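Clothes store at Lidside: what we need this winter

The clothes store at Lidside reopens in February after the break, and the opening times stay as they were. Doors open at 10am and close at 2pm, with donations taken at the side entrance until 1pm. Please don't leave bags outside overnight. Several were soaked through before Christmas and had to be thrown away, including what looked like some very good coats.

Last year the store gave out more than 1,000 items, most of them in the colder months. Children's clothes go fastest, above all school trousers and plain jumpers for ages five to eleven. We have plenty of women's tops in small sizes and very little for men over six feet tall. If you are clearing a wardrobe and can only bring one bag, men's trousers with a long leg, warm socks still in their packet and waterproof jackets would be the most use to us.

We can't take duvets, pillows, single shoes or anything with an electric lead. Blankets and towels are welcome if they have been washed. Small holes and missing buttons are fine, as the mending group meets in the back room on the first morning of each month and gets through a surprising amount. They would like more dark thread and any spare zips. Signe Thoroddsen runs the group and can show beginners how to replace a zip or turn up a hem. There is no charge, and you can bring something of your own to work on.

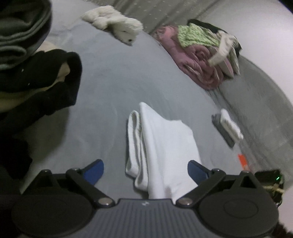 Sorting takes longer than any other job at the store. A bag of mixed clothes takes one person 15 minutes to check, size and put away, and in a busy week up to 400 items come in. Donors can cut that time a good deal at home. Wash and dry everything, do up zips and buttons, and turn out the pockets. Then fold each piece and lay it out on a clear surface, as with the clothes in the photo, before any of it goes in a bag. It is much easier to spot a stain or a worn elbow that way, and to see which things belong together. Pair socks and gloves with a loose stitch or a safety pin. Put children's clothes in a separate bag and write the age range on a piece of paper at the top.

The new shelving from Susomell has been put up along the long wall and the old rails have moved to the front. Adult clothes are now arranged by size, with men's on the left and women's on the right. Baby things are in the drawers under the window. Coats stay on the rails. Anyone who helped under the old layout may want to come ten minutes early the first time.

A word about the fitting room. The curtain has been replaced and there is now a proper mirror and a chair. One household at a time, please, and leave anything you don't want on the hook outside so that it can go back on the right shelf.

Visitors don't need a referral or an appointment. You will be asked for your first name and the number of people in your household, and nothing else. Each person can choose 6 items per visit, not counting socks and underwear, which are kept behind the desk. School uniform is also outside the limit. If you need clothes for an interview or a funeral, tell whoever is at the desk and they will look in the stock cupboard, where we keep suits, ties and smart shoes.

We are short of helpers between noon and 2pm. The work is mostly standing, though there is a seat at the sorting table and another at the desk. Travel costs can be paid back if you keep your ticket. Call in during opening hours or leave your name and phone number in the box by the door. The side entrance has a ramp, and the nearest bus stop is outside the chemist.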